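Progress Report to the Client, Stistden Annex
Saturday, December 7, 2024
Prepared by Maksym Karpenko, project architect, Dikix

Period covered: close of schematic design through the end of design development.

Status

Design development for the Stistden annex is complete except for the stair enclosure and the north parapet detail. Gross floor area is 1504 square meters, unchanged from the last report. The structural grid has been fixed and the column positions on the ground floor no longer conflict with the loading bay. The building permit set remains scheduled for issue in March.

The site survey was reissued with corrected levels along the eastern boundary. The correction lowers the finished ground level at that side, and the ramp has been lengthened to hold its slope. The additional length is taken from the planting strip. No parking is affected.

Facade

Two wall systems were carried through the period: a ventilated fiber-cement rainscreen and a brick veneer on the lower story with metal panel above. The second was dropped after the structural engineer's review of the shelf angles. The rainscreen is now the only system being detailed. Panel joints have been aligned with the window heads on the south and west sides. They do not yet align on the north side, where the stair landings set the window heights, and this will be resolved together with the stair enclosure.

The panel schedule lists 168 full panels and 59 cut panels. The cut count is higher than we want. Shifting the setting-out line at the southwest corner would remove some 30 of the cuts but would widen the corner trim. A drawing of both conditions is attached to the transmittal, and we ask for a decision on it with the comments to this report.

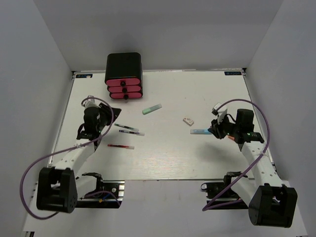 Interior finishes have been reduced to one palette for the offices and one for the workrooms. The offices keep the carpet tile and painted board. In the workrooms, walls are a pale gray washable paint and the benches have a white top with a faint wood grain, the same pairing as the gray walls and white tabletop in the photo. A plain white top was considered and set aside — the grain hides light scratching better under the specified lighting. Edge trim for the benches is still to be selected. Base cabinets are unchanged.

Mechanical and electrical

Duct routing on the upper floor was revised to clear the two transfer beams. Ceiling height in the corridor drops slightly as a result and remains within the brief. The Shboul air handling layout is retained. Electrical load calculations were updated for the workroom outlets and passed to the utility for comment. No reply has been received.

Cost and schedule

The estimate was updated at the end of design development and stays within the approved budget, with the contingency untouched. The main exposure is panel lead time. Sileo has quoted a delivery period that fits the program only if the setting-out decision is made before the permit set is issued.

Open items

Setting-out line, southwest corner: client decision.
Stair enclosure and north window heads: Dikix, next period.
North parapet detail: Dikix, with the roofing consultant.
Bench edge trim: samples to be sent to the client.
Utility comments on electrical load: awaited.

Comments on the attached drawings should be returned to Maksym Karpenko by sheet number.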